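## 4. Pairing the Trander scale with your phone

The box says pairing takes 30 seconds. It has never taken me 30 seconds, so put the kettle on and read this part through before you touch anything.

You'll need the scale, its charging lead and a phone with the Drotine app already installed. The app asks for your location, your contacts and your calendar. Location is the only one the scale seems to care about. Refuse the others and see if you miss them. I haven't.

1. Charge the scale until the light on the side stops blinking. The quick-start card says you can pair on a low battery. I'd ignore the card.
2. Set the scale on a hard, level bench. Tea towels and silicone mats throw off the reading, whatever the ads claim.
3. Lay the phone down near the scale and turn Bluetooth off, then on again.
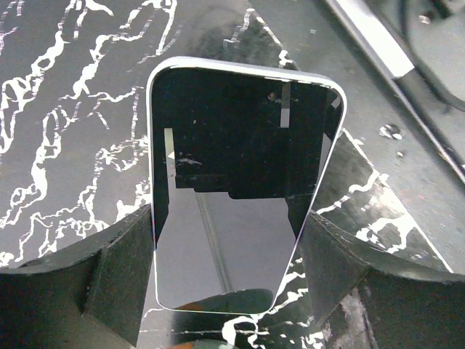

4. Open the app and choose **Add kitchen device**. Don't choose **Quick add**, which goes looking for a Wi-Fi model that was never sold here.
5. Hold the tare button until you hear two beeps. If you get one long beep, let go and start this step again.
6. Type in the pairing code. On every unit I've set up it was 3455, though the printed sheet tells you to look for a sticker under the tray. Mine had no sticker.
7. Wait for the weight to show in the app. Press down on the tray with a finger. If the number moves, you're paired.

> **Note:** The app will now offer you a "flavour profile" quiz. It has no effect on the scale that I can find. Tap **Later**.

> **Caution:** Don't accept a firmware update during pairing. If it stalls, hold tare and power together and go back to step 3.

### 4.1 Checking the calibration

The factory calibration is described as "permanent". I'd check it anyway, and again after any move to a new house or a knock off the bench.

1. Clear the tray and press tare.
2. Put on something with a known weight. An unopened bag of sugar is near enough for a rough check, but remember that the packet weighs something too.
3. Take it off and repeat 3 times. The readings should agree.

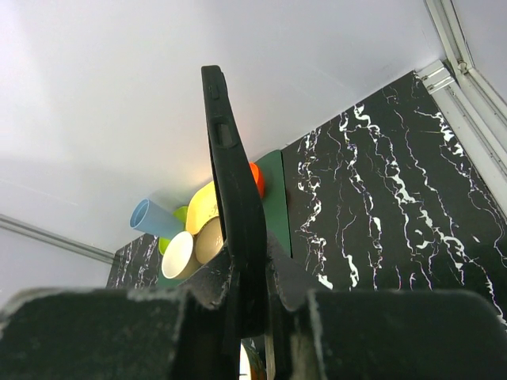

4. If they don't agree, move the scale to another spot and try again before you blame the sensor. A humming fridge or an open window can be enough to upset it.
5. Still drifting? Go to **Settings > Device > Recalibrate** and follow the prompts. You'll need the Nurkurau test weight, sold separately, naturally.

The scale is rated for loads of up to 4 kilograms. Bowls count towards that, and a heavy stoneware one eats into it quickly.

> **Caution:** The tray is not dishwasher safe, despite the little symbol moulded into it. Wipe it with a damp cloth.

*Last checked against the app on 2023-07-21. The menu names had changed since May and may well change again.*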